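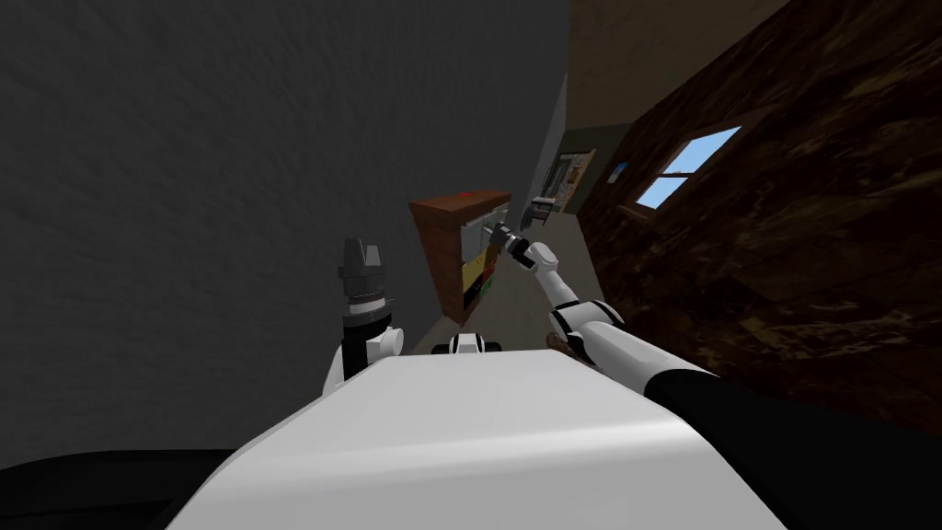

4. Fitting the brackets and hanging the shelf

Read section 3 first if you have not yet checked the wall type. The Molwood wall shelf is supplied with fixings for brick and block only. For plasterboard, order fixing pack 1168.

You will need a drill, a spirit level, a pencil and a crosshead screwdriver.

1. Hold the first bracket against the wall at the height you want and mark the top hole.

2. Drill the hole and push in a wall plug until it sits flush.

3. Fix the bracket with one long screw. Leave the screw slightly loose so that the bracket can still turn.

4. Rest the level on the bracket and draw a light pencil line along the wall to the position of the second bracket.

5. Mark, drill and plug the top hole for the second bracket, then fix it in the same way.

6. Lay the shelf across both brackets and check the level again. If it is out, lift the shelf off and adjust the second bracket using the slot.

7. Mark and drill the lower holes. Tighten all the wall screws by hand.

8. Fix the shelf to the brackets from underneath with the short screws.

CAUTION: Do not drill directly above or below a socket or light switch. Cables often run straight up or down from them.

CAUTION: The most the shelf can carry is 19 kg, spread evenly. Do not hang anything from the front edge.

Note: Shelves with a product code ending in 2214 have a third bracket. Fit it last, midway between the other two, and use the shelf itself as a guide for height.

Note: Old plaster may crumble around the plug. If the plug turns when you tighten the screw, take it out, fill the hole, let the filler set fully and drill again.

Check the screws after a month of use and tighten any that have worked loose. For cleaning, see section 5.

Last updated: December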